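Kids' wildlife books – anything on owls or hedgehogs?

mothwing33
My niece is nine and has read her bat book to pieces. Looking for something similar on another animal, with real kids doing real rescue work. Owls would be perfect.

Lolell
Try The Barn Owl Summer by Alfie Yeoman! Kids in Brisdale put up nest boxes and wait (and wait) for a pair to move in. I cried on the bus, and I'm 41.

oson_reader
Hmm, I'd skip it. Way too much about the boxes and hardly any owls until page 100. My son gave up.

Lolell
But the waiting is the good part – that's what it's like out there!
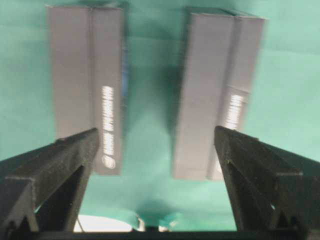
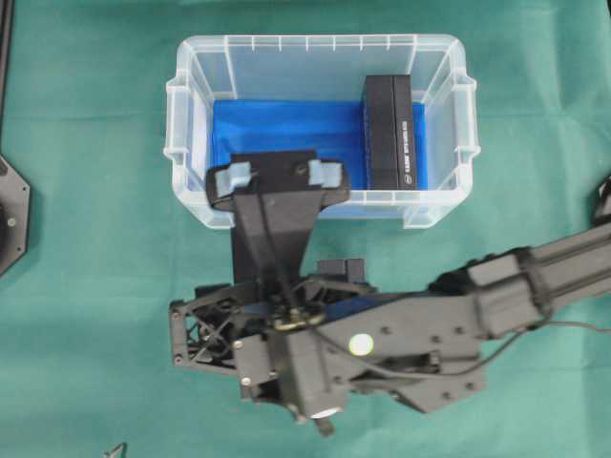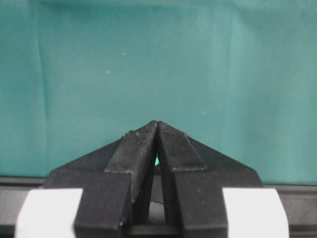
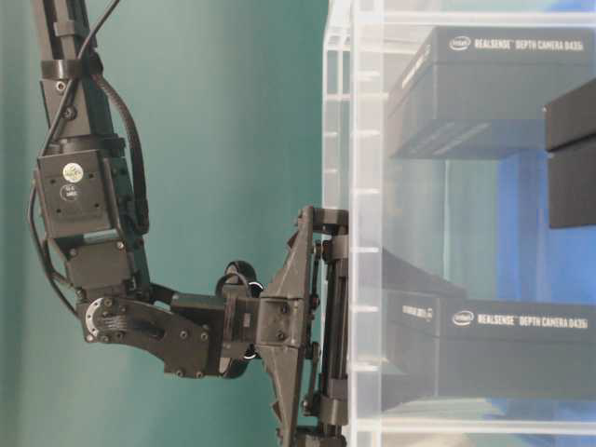
mothwing33
Is it okay for a nine-year-old to read alone?

Lolell
Mostly, though chapter 2 has a dead owlet in it, so I'd read that one with her.

Rathnayake
I'm with oson on the slow start, but the pellet chapter is great. Mine wanted to pull one apart on the kitchen table right after.

mothwing33
Okay, the pellets sold me. Putting a hold on it at the library tonight.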